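How People in My Building Get Rid of Old Bread
Project report by Lovisa Isaksson
Nov 11, 2019

So when we got told to pick "a small everyday habit" and study it, half the class went straight for phones. I thought about phones too, for one evening, and then my neighbor Maj-Britt Engebretsen came out on the landing with a bag of dry rolls and asked if I knew anyone with hens. That was my topic sorted!

My question was pretty simple: what happens to bread in our building once it's too stale to eat as it is? I wanted to know what people do with it, but also how they feel about it, because my grandmother treats throwing out bread like something close to a crime, and I had a hunch she wasn't alone.

How I did it

I put a paper survey in the mailboxes on our block of Wurkosden Street, 285 of them (my printer has still not forgiven me). I got 129 back, which my advisor Holger Granström said was really good for something with no prize attached. The survey had 9 questions. The first few were tick boxes – how often do you buy bread, where do you keep it, how do you decide it's done – and the rest were open lines where people could write whatever they liked.

Then I did longer talks with seven people who had ticked the box saying they'd be up for it. Most of those happened at kitchen tables, with coffee. I took notes by hand. I tried recording the first one on my phone, but you mostly hear a dishwasher.

I also kept my own bread diary through May, before the survey went out, so I'd know what it felt like to answer. I'm a bit embarrassed by it. I had been telling everyone I never waste bread, and then there I was writing "heel of rye, green, binned" more than once.

What people said

The freezer was the big winner. More people wrote about the freezer than anything else, and plenty of them wrote about it with real pride. Slicing before freezing came up again and again, and so did the sad story of the loaf frozen whole that needs a saw. Torunn Fagerlund, who I talked to for a whole afternoon, keeps hers sorted with freezer paper between every two slices, and dates on the bag in marker. She learned it from her mother, who worked in the bakery at Grultley and brought home whatever hadn't sold.

After the freezer came breadcrumbs, toast, and then a long tail of cooking ideas. Bread pudding is popular with the older people who answered, and French toast with families. Lợi Hà fries cubes of old baguette in butter and garlic and puts them on basically everything, soup, salad, scrambled eggs. He made me some while we talked and I have been doing it ever since. (If you try it, use lower heat than you think. Mine went black twice.)

The birds were where people got worked up! I had three open lines about animals and some folks filled the margins too. One group feeds ducks and has always fed ducks. Another group thinks feeding ducks is terrible and wrote that down in capital letters. I don't really have an answer there, I only meant to ask where the bread goes, but if I did this again I'd give it its own section.

And then there's the trash. A lot of people do throw bread out, and almost all of them said sorry for it in some way. "I know I shouldn't" was written on so many forms that I started a separate pile. I hadn't expected that. The survey never asked anyone to feel bad, and I went back and reread my wording to check that it wasn't pushing people. Holger thinks the word "waste" in the title did it, and I think he's right. I should have called it something plainer.

What went wrong

My question on storage was a mess. I gave the choices as bread box, paper bag, plastic bag and fridge, and forgot that loads of people just leave the loaf cut side down on the board. So they ticked two boxes or made up their own, and I can't really compare those answers. I've left that question out of the results.

The other thing is who answered. People who care about bread are probably more likely to fill in a form about bread. The students on the top floors hardly sent anything back, and I'd guess they buy and toss bread differently from Maj-Britt and her friends. I'd like to knock on those doors next time instead of using the mailboxes.

I also wish I'd asked about bread size. Two of the people I talked to live alone and both said the same thing – a whole loaf is too much for one person, and the half loaves cost nearly as much. Torunn splits hers with the woman across the hall, and they take turns buying.

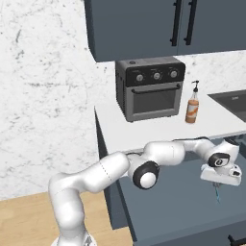
Maj-Britt did find someone with hens in the end, a cousin of hers out past Bilyk, and there's now a bucket with a lid in our stairwell where you can drop off dry rolls. No moldy ones, please, and nothing with raisins.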